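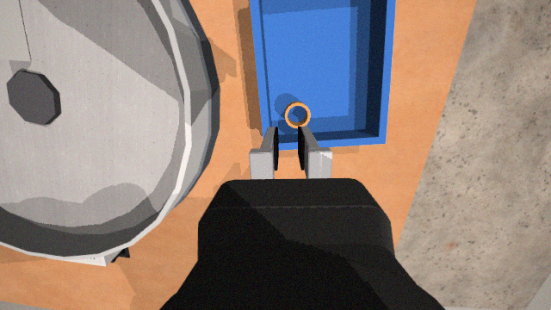 Mirsad Radulović reckons the drift in the Drorness titrations is the burette and has nothing to do with the titrant. He left a note on the bench sheet to that effect.

9/13/23

Alkalinity, Drorness bore water, repeat run. Sample volume 100 mL, acid 0.02 M, endpoint pH 4.5 by meter. Meter calibrated at pH 4 and 7 before starting, slope fine. Acid re-standardised against dried sodium carbonate first thing. No change from the July figure, so Mirsad may have a point.

Swapped to the Skavora burette for the second half of the run. Tap on the old one weeps slightly when closed; left it over a weighed beaker during lunch and the beaker gained mass. Old burette tagged out. Grease won't fix it, the barrel is scored.
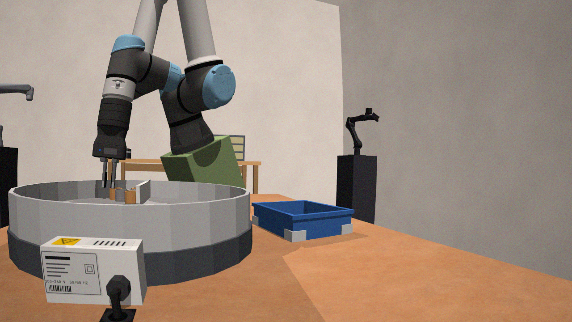
Do the earlier Drorness results need to be thrown out? Keep them, flagged as high, until the duplicates are done on the new burette. The leak adds to the titre reading without reaching the flask if the tip is off centre, so the error only goes one way.

Trovberg samples not started. Bottles are in the cold room, top shelf, filled to the neck. Open each one only when ready to titrate, as the pH creeps up once they lose carbon dioxide.

Acid stock: made up 1,000 mL fresh, labelled, initialled. Lot number on the carbonate is 2,846, copied into the reagent book.

To do: order a new tap and barrel from Zeleke, or a whole burette if the price is close. Rerun the blank. Check whether the colour indicator agrees with the meter on one Drorness duplicate.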